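The quote from Clorinar lay between the two cups, and Lærke Frandsen had already read it 3 times. One arm, one gripper, training for 2 people. The price was at the bottom, in small letters, as if it was shy.

"It is too much for one year," she said.

Alfie Parsons turned his chair. "Then we split it. The arm in October, the rest after winter."

She did not like to split things. At Overgaard they had split the order for a conveyor, and the second half never came. She remembered the grey dust on the first half. But the Danulstead office wanted a number before lunch, and Alfie had his simulation open, with the arm already at the rack on its wooden table.

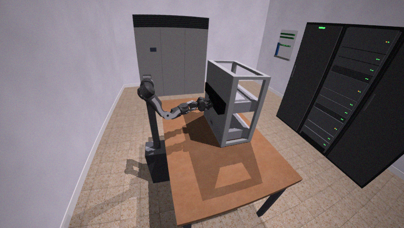 "How long before it pays for itself?" she asked.

"With the night work included, 16 months."

She wrote this in her notebook, under the name Bosta, which was what they called the project when the director was not in the room.

"And without the night work?"

Alfie moved his cup to the other side of the quote. He had not made that calculation, and his face had a bit of colour now.

"I will make it," he said.

Lærke took the pen and crossed out the training, then wrote it back in again above the line. The phone began to ring. She let it ring two times before she answered in her best voice, and asked for one more day.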